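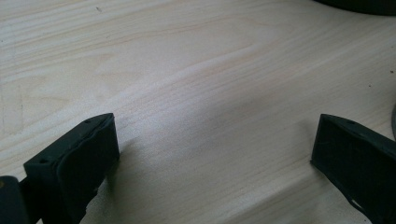 第19步,昨天寄出去了。

先把背景交代一下,免得新来的朋友以为我在跑马拉松或者织毛衣。我在下邮寄国际象棋,就是把一步棋写在明信片上,贴邮票,投进邮筒,等对方的明信片寄回来,在自己的棋盘上摆好,想,再写,再寄。我跟 Gunther Wegener 的这盘棋,从我寄出第一步到昨天,正好261天,走到第19步。按这个速度,谁赢谁输可能要到后年才见分晓,而我已经很久没有为一件事这么兴奋过了!

起因特别偶然。去年在旧书店翻到一本薄薄的棋谱集,纸都发脆了,里面夹着一张用过的明信片,正面是一座桥,背面除了地址就只有一行数字:5254 5755。我当时完全看不懂,以为是电话或者什么密码,站在书架旁边研究了好一会儿。回家查了才知道,这是邮寄对局用的数字记谱法。棋盘的八条竖线从 a 到 h 依次编成1到8,横线本来就是1到8,所以每个格子就是两个数字,一步棋就是“从哪格到哪格”四个数字。5254就是 e2 的兵走到 e4,5755就是黑方 e7 的兵走到 e5。这样写的好处是谁都读得懂,德国人管马叫 Springer,英国人叫 Knight,中文写“马”,各写各的字母肯定要出乱子,写7163就天下太平,白马从 g1 跳到 f3,全世界都一样。

我一下子就迷上了。你想想看,两个可能连一句共同语言都没有的人,靠四个数字四个数字地聊了几年天!

然后我就到处找还在这么下棋的人。现在大部分通讯棋都搬到服务器上了,界面干净,不会丢信,还有时钟替你算日子,这当然很好,我也去注册过一个账号,下了几盘,觉得没什么不对,就是提不起劲。后来在一个很老的论坛里看到有人发帖,说有个叫 Pillard 的小圈子还在用明信片下,想参加的给 Eftychia Triantafyllou 写信,必须是纸信,电子邮件她不回。我写了,等了三个多星期,收到一个厚信封,里面是一页手写的规矩、两个对手的地址,还有一张空白的记谱纸。她在信的末尾写:“请把字写大。”后来我才明白这句话有多重要。

规矩并不复杂。每个人有一个总的思考时间,用收信的邮戳和回信的日期来算,路上的时间不算你的,所以每张卡片上都要写清楚:对方上一步是什么,我几号收到,我几号寄出,我这一步是什么。重复对方的上一步这件事,我一开始觉得啰嗦,心想他自己走的难道还不知道吗?写了几张以后就服气了,这等于每个来回都对一次账。可以看书,可以查开局资料,可以把棋盘摆在桌上挪来挪去试一百种变化,但不能问别人,也不能用引擎。没有人能查你,全靠自觉。我把电脑上的分析软件删了,删的时候居然有点神圣感,哈哈。

还有一样东西我特别喜欢,叫“假设着法”。比如我走了一步,明摆着对方只有一个合理的应对,就可以在卡片上多写一句:如果你走这个,我就走那个。对方要是真那么走了,一张卡片就推进了两步,省一趟邮票。这里头的心理很微妙,写少了浪费时间,写多了等于把自己的打算摊开给人看。Wegener 先生在这上头极其谨慎,整盘棋到现在只给过我一次假设,还是在我吃他一个兵、他非吃回来不可的地方。

说说这盘棋吧,不下棋的朋友可以跳过这一段(但我建议别跳,真的很精彩)。我执白,他用法兰西防御,1.e4 e6 2.d4 d5,我选了推进变例 3.e5,因为我看的第一本开局书里这一章写得最短。之后 3...c5 4.c3 Nc6 5.Nf3 Qb6,全在书里,前五步走得飞快——我说的飞快是指几个月。这路变化的味道就在中心那条兵链上,白兵在 e5 和 d4 顶着,黑方从头到尾都在拆它的底座,压 d4,再压 d4,没完没了地压 d4。以前我在网上下快棋也碰到过法兰西,每次都觉得闷,随便走几步就等对方犯错。可是现在一步棋我要想一个星期,就看出来它一点都不闷!每一个防守 d4 的棋子都有代价,马去守了就不能去进攻,象去守了又挡住别的子,我在纸上画了好多箭头,像在给一个很小的国家安排铁路时刻表。

到了第十几步的时候,我犯了一个至今想起来脸还发烫的错误。我想把后翼的车挪到 c1,应该写1131,结果手一滑写成了1141,车去了 d1。我自己的棋盘上摆的是 c1,心里高高兴兴地等着,过了两个星期,他的卡片来了,按规矩先重复我的上一步:1141。我盯着那个4看了半天,翻出我留的底稿一看,白纸黑字,就是4。写出去的就是走出去的,没有反悔一说。我那天晚上把车从 c1 拿到 d1,重新看这个局面,越看越沮丧,c 线就这样拱手让人了。

可是接下来发生的事让我对这种下法彻底死心塌地。因为有的是时间难过,难过完了还有的是时间想棋。我想了九天,发现车在 d1 也有它的用处,d4 那个老大难问题忽然松动了,我的后解放出来了,可以往王翼走。我不敢说局面变好了,大概还是他舒服一点,但我找到了一个自己原来压根不会去看的计划。要是在网上下三分钟的快棋,这种手滑之后我早就认输开下一盘了。

第19步就是这个计划里的关键一步,我先不公开,毕竟棋还没下完,万一他读中文博客呢!

除了他,我还有两盘在进行,加起来一共3盘。一盘对 Costel Avram,他住在一个叫 Andia 的小镇,下得很野,第四步就送了我一个兵,附言里写了一句英文“enjoy”。我没敢 enjoy,研究了整整十天才把那个兵吃掉,吃完以后被他追着打到现在。他的卡片永远是同一种,印着镇上的水塔,我猜他一次买了一大摞。他的7中间带一横,1又写得带个很长的帽子,刚开始我把他的1全看成7,差点回信问他的象怎么跳到棋盘另一头去了。这就是“请把字写大”的道理。

另一盘对 Hưng Vương,他的棋风刚好相反,稳得像在砌墙。我们下的是卡罗-康,兑了一轮子以后差不多对称了,外人看大概觉得这盘棋已经睡着了。但是他喜欢在卡片空白的地方写一点天气和吃的东西,我也就跟着写。我们从来没有正式聊过天,每次就两三句,我知道他那边五月已经热得不想开火,他知道我这边楼下的梧桐在修枝。有一回他写:你上一步很好,我吃饭的时候一直在看它。我拿着那张卡片在屋里走了好几圈,比赢棋还高兴!

到现在我手里收到的明信片有40多张了,按对局分开,用长尾夹夹着。我试过用集邮册,不行,抽进抽出太麻烦,邮寄棋的卡片是要随时翻回去看的。记谱纸我也换过两次,Triantafyllou 女士给的那种格子很好,但是没有地方写日期,后来我自己画了一版,每一步后面留两栏,一栏收到,一栏寄出,再留一行写当时的想法。想法这一行强烈推荐大家写!隔两个星期再看自己的局面,你会发现自己完全忘了上一步为什么那么走。我有一次就对着自己的一步马走边上的棋发呆,觉得这人是不是疯了,一看记录:“防他 b5,准备换象。”哦,原来没疯。

有人问过我棋盘怎么办,三盘棋是不是要摆三副。我摆了两副,第三盘用的是那种磁性的旅行棋盘,合上就能收进抽屉。最要紧的是局面不能乱。我家的规矩是正式的局面谁都不许碰,想试变化就去另外一副上试,试完再摆回来。每次收到卡片,我都从第一步开始按记录重新走一遍,走到当前局面,跟棋盘对一下,再摆新的一步。这个过程慢吞吞的,可是像听一首歌从头放到你喜欢的那一段,前面那些铺垫一个都不舍得跳过。

邮路本身也值得讲。寄到 Ustham(Wegener 先生住的地方)的卡片,快的时候五天,慢的时候快三个星期,完全没有规律。有一张在路上走丢了,我等到规定的期限,给他补寄了一张“重复卡”,上面写明是重复,结果补寄的先到,原来那张过了一个多月也到了,边角磨得毛毛的,上头多了一个我不认识的转运戳。他把那张戳抄了下来寄给我看,在旁边画了一个小问号。我去查那个地名,Ankrah,跟我们两个人的城市都不在一个方向上,我的车(棋子那个车)居然去那里旅游了一圈。

也因为这样,我跟邮局熟起来了。我现在知道我们这片的邮筒几点开箱,知道哪个窗口卖纪念邮票,知道明信片的邮资比信封便宜,但写字的地方就那么一点,所以要学会把数字和问候安排好。我的版式已经固定下来了:左上角写对局编号,下面一行是你的上一步,再下面是我的,单独占一行,写大,底下画两道线。日期放右边。剩下的地方闲聊。铅笔不行,蹭花了就完了,我用的是干得快的圆珠笔。钢笔我用过一回,自我感觉很风雅,Avram 先生回信说我的数字像被雨淋过,请我确认一遍,白白耽误一个来回。

我也想过,这么慢到底好在哪里。我平时是个很急的人,等电梯都要按两下。可是等明信片的时候我一点不急,因为急也没有用,而且等的时候棋一直在脑子里。刷碗的时候在想 d4,走路的时候在想要不要换后,有一次在超市排队,突然看出 Avram 先生那个弃兵背后还藏着一手,当时就想把购物篮放下跑回家摆棋盘(没有,我买完了)。一步棋在脑子里养两个星期,它会长出东西来的,我以前不知道自己还能对一个局面想得这么细。我的棋力有没有长,说不好,上次去棋社下面对面的快棋,还是被一个初中生杀得落花流水。但是我下输了之后能把整盘棋从头复出来,这是以前做不到的,初中生还夸了我一句!

上个月 Triantafyllou 女士寄来新一轮的名单,问我要不要再加一盘,对手叫 Laurențiu Ilie,也是新手,第一次参加,信里说他还不会写数字记谱,请对手耐心一点。我立刻答应了。我把数字和字母对照表工工整整抄了一份给他,抄的时候想起旧书店里那张写着5254 5755的明信片,就在他那盘也用了这个开头,我执白,第一步5254。不知道他会不会也回我一个5755,要是他也走法兰西,我就得把上面那些箭头图再翻出来了。

想试试的朋友,我把这段时间攒的几条小经验写在后面,都是摔过跟头换来的。写完卡片先别投,放一晚上,第二天早上照着卡片上的数字(不是照着脑子里的)在棋盘上走一遍,再出门。每张寄出去的卡片都留一份底,拍照也行,手抄也行,我是手抄,顺便又检查一遍。对方的数字认不准就写信去问,别猜。王车易位只写王的那一步,白方短易位是5171,我第一次写的时候把车也写上了,对方很客气地告诉我一步棋不能走两次。地址贴在棋盘旁边的墙上,别像我一样写在一个信封背面然后把信封扔掉。还有邮票多备几张,晚上十一点终于想通了一步棋,翻遍抽屉没有邮票,那个滋味太难受了。

暂时写到这里,我要去给 Ilie 先生的那一盘画新的记谱纸了。Wegener 先生的回信一到,我就来更新。如果他走的是我最担心的那一步,我可能要闭关半个月,大家别催。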